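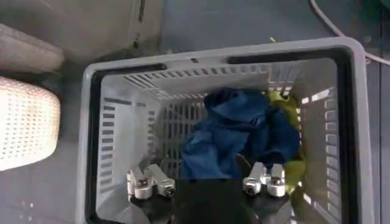
A robot gripper with its two fingers open over a laundry basket. A dark blue cloth is in the basket.

Robots in the Laundry Room
Work and Machines, Part 4

Most laundry is already automated. A washing machine fills with water, turns the drum, drains, and spins without a person touching it. A dryer heats air and moves it through wet fabric until a timer or a sensor stops it. Machines have done these jobs for a long time.

The steps between the machines are different. Someone has to lift clothes out of a basket, put them in the washer, move them to the dryer, take them out again, and fold them. These steps are called handling. At most laundries handling is still done by people, and it takes up a large part of the day.

This chapter looks at what happens when a robot does some of the handling. The workplace is Georgiev Laundry, in the town of Trekero. It washes towels, sheets, and work clothes for hotels and clinics. The laundry has 35 workers and handles 2000 pieces on a normal Thursday. It uses a robot system named Fikix, supplied by a company called Wumodel.

Why cloth is hard to pick up

A box has the same shape every time you look at it. A shirt does not. It can be flat, folded, rolled, or twisted around another shirt. Engineers call something like this a deformable object, meaning that its shape changes when it is pushed or pulled.

A person handles this problem without thinking about it. Your fingers feel how thick the cloth is, and your eyes find a good place to pinch. A robot has to be given both of these abilities.

A parallel gripper has two fingers that move toward each other in a straight line. To pick up a piece of cloth, the robot follows these steps:

1. A camera takes a picture of the basket.
2. A computer marks which parts of the picture are cloth and which are basket.
3. The computer chooses a grasp point. A raised crease is often a good one.
4. The arm lowers the gripper with the fingers open.
5. The fingers close, and the arm lifts.
6. The camera checks whether one piece came up, or two, or none.

If step 6 finds two pieces, the robot lowers the arm, lets go, and starts again. At Georgiev Laundry the robot made 426 lifts in one test shift in September. In 111 of them it had to try more than once.

Loading a dryer

A front-loading dryer has a round opening in the front and a drum behind it. Before the robot can load it, the door must be open far enough for the arm to pass. The robot has to know where the edge of the opening is, and it has to let go of the cloth well inside the drum. If a sleeve is left hanging over the edge, the door may close on it.

The robot also has to know where the open door is. A door that swings to the right takes up space on the right, so the arm must come in from the front or the left. The path the arm follows is called a trajectory. The computer works out the trajectory before the arm starts to move. 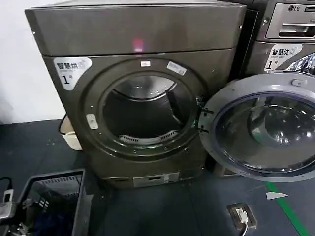
Who decides what temperature the dryer runs at?

A worker chooses the dryer setting. The robot loads the clothes, and the worker reads the care labels and picks the program.

What changes for the workers

Before the robot came, a loader at Georgiev Laundry bent down to a basket many times an hour. Bending and lifting wet cloth is heavy work. Wet towels weigh much more than dry ones, and sore backs were a common complaint.

The loaders now spend less time lifting and more time on three other jobs.

Sorting. Clothes have to be separated by color and fabric before they are washed. Pockets have to be checked for pens, coins, and keys. The robot cannot do this yet.

Supervising. One worker watches the robot from a screen. When it fails to pick up a piece after several tries, it stops and turns on a yellow lamp. The worker walks over, fixes the tangle, and presses the start button.

Inspecting. Clean laundry is checked for stains and holes. Torn sheets go to the sewing table.

The workers had to be trained for supervising. The course took two weeks, and they were paid for it. They learned how to stop the arm in an emergency, how to clean the camera lens, and how to read the error codes.

Some things got harder. Baskets must now stand in a marked place, so workers can't leave them wherever there is room. A few people said that watching a screen is duller than loading. The laundry changed the schedule so that each person supervises for two hours and then moves to another job.

The robot is also slower than a practiced loader. It is used mostly on the late shift, when fewer people want to work.

Words to know

Handling: moving things from one place to another during a job.
Deformable object: something that changes shape when it is touched.
Gripper: the part of a robot that holds things.
Grasp point: the place where a gripper takes hold.
Trajectory: the path a robot arm follows.

Try it

Drop a T-shirt into a basket. Put on thick mittens and lift it out using only your thumb and one finger. Write down where you pinched it. Then repeat the test with two T-shirts, and try to lift only one.

Next: Part 5, Machines That Sort Mail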